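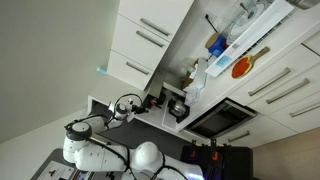 Unternehmen | Über uns | Sicherheit und Störungen

Über Kaltus

Kaltus prüft Roboterarme, die in Wohnräumen arbeiten sollen. Wir haben unseren Sitz in Vomamville und beschäftigen 23 Menschen, die meisten davon in der Versuchswerkstatt. Dort stehen Küchenzeilen mit Schubladen, Schränken und Backöfen, wie sie in normalen Wohnungen eingebaut werden. Die Arme greifen Geschirr und Verpackungen, öffnen Türen und räumen Dinge von einer Stelle zur anderen. Wir schreiben auf, was dabei schiefgeht.

Unsere Auftraggeber sind Hersteller von Greifern und Steuerungen, Küchenbauer und zwei Versicherer. Eigene Roboter verkaufen wir nicht.

Wie es zu Kaltus kam

Angefangen haben wir als Abteilung der Firma Fagerlund, die Antriebe für Schranktüren baut. Die Abteilung sollte Montagearme in Betrieb nehmen und hatte mit Fehlersuche zunächst wenig zu tun. Das änderte sich mit einem Vorfall im Dezember, im zweiten Jahr der Abteilung.

Ein Arm sollte einen Topf von der Arbeitsplatte nehmen und in einen Unterschrank stellen. Beim Zurückfahren blieb das außen geführte Kabel am Bügelgriff einer Schublade hängen. Der Arm zog weiter. Die Kraftüberwachung hätte abschalten müssen, war aber nach einem Werkzeugwechsel noch auf das Gewicht des alten Greifers eingestellt. Der Stecker am Handgelenk riss ab, der Greifer verlor die Spannung und öffnete sich. Der Topf fiel auf den Boden, der Arm blieb erst am Anschlag der zweiten Achse stehen. Verletzt wurde niemand. Der Bediener stand außerhalb der Markierung – den Not-Halt hatte er allerdings auf der falschen Seite der Küchenzeile liegen lassen.

Die Auswertung dauerte 39 Tage. Am Ende standen drei Ursachen im Bericht: das Kabel, die falschen Lastdaten und der Platz des Tasters. Jede davon war vorher schon einmal aufgefallen und mündlich weitergegeben worden. Schriftlich gab es nichts.

Am 1. April 2021 wurde aus der Abteilung eine eigene Firma. Fagerlund ist bis heute Kunde, hält aber keine Anteile mehr.

Was wir seitdem anders machen

Nach jedem Werkzeugwechsel werden die Lastdaten neu eingetragen und mit einem Prüfgewicht kontrolliert. Vorher lässt sich der Arm nur im Einrichtbetrieb bewegen.

Greifer müssen bei Spannungsausfall geschlossen bleiben. Lässt die Bauart das nicht zu, arbeiten wir nur mit leichten, unzerbrechlichen Teilen.

Außen liegende Kabel werden vor jeder neuen Aufgabe in allen Endlagen von Hand abgefahren. Bügelgriffe sind eine bekannte Gefahrenstelle und stehen auf dem Prüfblatt an erster Stelle.

Der Bediener trägt den Not-Halt am Körper. Ein zweiter Taster ist fest am Zugang angebracht.

Störungsbuch

Seit der Gründung führen wir ein Störungsbuch. Es enthält inzwischen fast 285 Einträge, vom verrutschten Deckel bis zur durchgescheuerten Leitung. Auch Beinahe-Fälle kommen hinein. Ein Eintrag wird erst geschlossen, wenn eine zweite Person die Abhilfe an der Anlage geprüft hat. 5 Einträge sind zurzeit offen, darunter ein Encoderfehler, der nur nach längerem Stillstand auftritt und dessen Ursache wir noch nicht kennen.

Kunden erhalten die Einträge zu ihren Geräten vollständig. Eine gekürzte Fassung ohne Herstellernamen geben wir auf Anfrage auch an Schulen und Werkstätten ab.

Standorte

Werkstatt und Büro befinden sich in Vomamville. In Tralside unterhalten wir ein kleines Lager für Ersatzteile und beschädigte Baugruppen, die wir für spätere Vergleiche aufheben. Der abgerissene Stecker liegt auch dort. Besuche sind nach Anmeldung möglich, geschlossene Schuhe sind Pflicht.

Diese Website verwendet Cookies. Technisch notwendige Cookies sind immer aktiv, der Statistik können Sie jederzeit widersprechen. Einstellungen | Alle akzeptieren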